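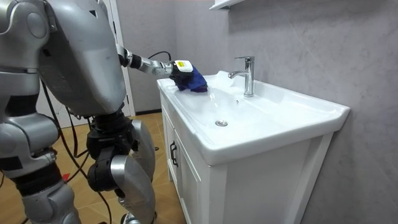
Will the Drerkeldale hot rod show accept late entries this year?
Late entries will be taken until the display paddock reaches its limit of 200 vehicles, after which names go on a waiting list.

The show returns to the Drerkeldale showground in May. I have helped with the entry desk for several seasons, and the notes below set out what has changed for owners of custom and modified cars.

The Street Custom class has been divided. Cars built before the owner's chosen donor model was facelifted are no longer judged apart. The split is now by engine, with the original block in one group and all replacements in the other. Delyth Gethin remains head judge and her decision on class is final.

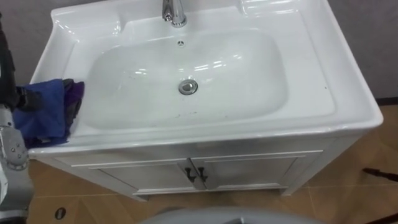 Basin with cloths on the rim.

Entrants should bring current registration papers or an unregistered vehicle permit. Number plates may be covered while a car is on display, but must be visible when it is driven through the gate. Tyres will be inspected on arrival.

The noise limit for the cruise is unchanged. Owners of cars with open headers are asked to fit baffles before leaving the

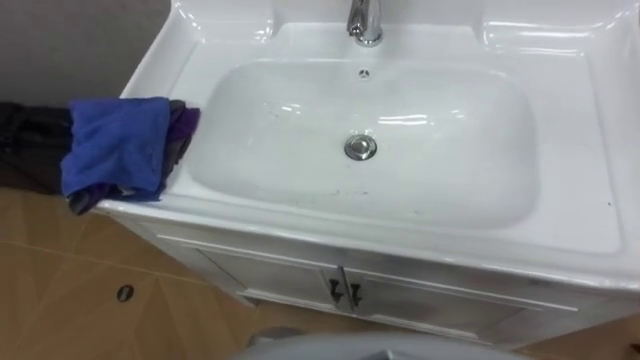 paddock, and to keep them fitted until they are back inside the gate. My own coupe, the Flamer, failed on this point last season and was sent back to the trailer.

Entry forms go to the Vuner Street clubrooms. At the time of writing, March 18, 2018, there were 190 names on the list. 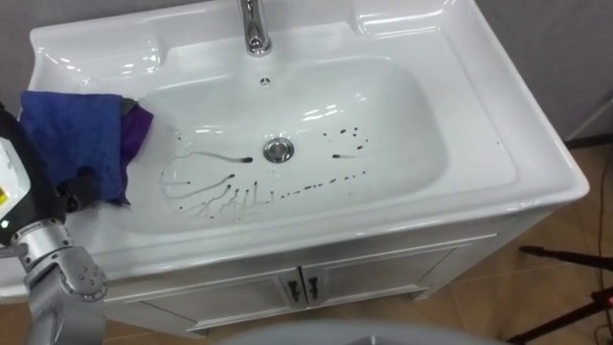

Vanity sink and chrome faucet.

Trailer parking is on the Oda Road side, and each entry includes 3 passes.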